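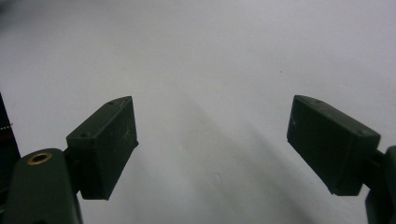

Bench top, white, window end. Speck near the top right, faint round smudge lower down.

Sunday, afternoon

Second look at the white top, after the Trornine coat. The tin says matte, wipeable, "workshop tough." Matte I'll give them. The texture is slight and I have no quarrel with it. The other two claims I'm leaving open until somebody puts a hot mug and a leaky glue bottle on it for a week.

The speck: small and dark. Could be grit that landed while the coat was curing, could be a pinhole going down to the old surface. I haven't picked at it. If it's grit it will come out and leave a crater, and then we have a pinhole anyway. Leave it alone until the rest is settled, please.

The smudge bothers me more. It's pale and more or less circular, and you can lose it completely by moving your head. My first thought was a cup ring but it doesn't have a rim to it. Second thought was a spot where the roller sat too long. The Drulteo sheet blames this sort of mark on "residual handling oils," the same phrase they use for four other faults on the same page, so I don't put much weight on it.

The gray band running off toward the bottom right is shadow. I mention it as somebody will ask whether the coat went on thin there. Soft edges, no line anywhere. Don't sand it.

What we put down, for the record: one tin of Trornine, batch 786, short-nap roller, 14 hours between coats. The sheet asks for 13 at 70 degrees. Our room doesn't hold 70 overnight in January and I doubt the extra hour made up for it. That would be my bet for the smudge if I had to make one, but I can't show it.

Color: blue-gray up toward the top, plain white in the middle and below. I held the leftover sample card against both ends and it matched at both, so I'm calling it light and moving on. The Heffernan bench looked patchy too before we changed the bulbs over it, and we wasted most of a day recoating that one for nothing.

To do:
Wipe the smudge with plain water, let it dry, look again from the door side.
If it's still there, a drop of dish soap. No solvent. I know what the tin says about solvent.
Pencil a light circle around the speck so we can find it again.
Try a scratch test on the offcut, not the bench.

The Tratusov people want the same finish on their long table and would like an answer this month. I'm not ready to tell them yes. One coated top that looks fine from standing height is not much to go on, and the offcut hasn't been tested at all. They can have the tin number and the drying times and make up their own minds.

Masking tape is nearly out again.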